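3.2 Layout of the Printed Booklets

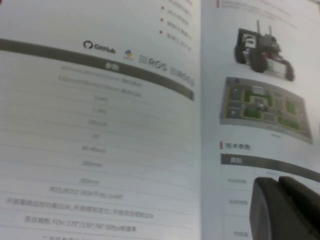 Department of Technical Communication, Hollenstein Institute, Document Design Group

Figure 2. Facing pages of a Chinese-language product booklet from the Brendamcombe collection, with software logos and a table of specifications on the left page.

The second part of the study deals with the way printed booklets present technical values to readers who have already bought the product. The Brendamcombe collection holds 428 items of this type, of which 300 were complete enough to be coded. Leaflets of a single sheet were left out and are treated separately in Section 4.

Each booklet was coded for the position of its specification table, the form of the table heading, the rules between rows, and the material placed directly before the table. Coding followed the Pristen scheme (Marti, 11/8/21), with two changes. The category "graphic matter" was divided into product drawings and third-party logos, and the category "short list" was limited to lists set with bullets or numbers. Leonie Marti reviewed all entries on which the coders disagreed.

The booklet in Figure 2 belongs to the group we call "logo before table." A few short lines with red bullets stand near the top of the left page. A row of logos follows, among them GitHub, Python, and ROS, and the table begins directly under it. The heading is a short white label on a dark gray bar that runs nearly the whole width of the page. Thin gray rules separate the rows, and the values are centered. Dimensions in millimeters take up the longer rows at the top, while weight, speed, angle, and time are given as short values with their units attached.

Software logos were coded as third-party matter wherever they occurred. Their place next to the table matters for the analysis, as a reader looking for a weight or a length must first pass over names that concern a different kind of question. In the reading sessions held at Bindness in December, participants were asked to find one dimension and one weight in each of 14 booklets. They were allowed up to two attempts per value. Several participants treated the logo row as the end of a section and turned the page before reaching the table. A solid heading bar reduced this error, although it did not remove it.

Mixed units in a single column caused fewer problems than expected. Participants often searched for the unit first and read the number afterward, which favors tables in which the unit is printed beside each value. Tables that gave the units only in the heading were slower to use, and the difference was greatest among participants who did not read the language of the booklet. The effect of row order is taken up in Section 3.3.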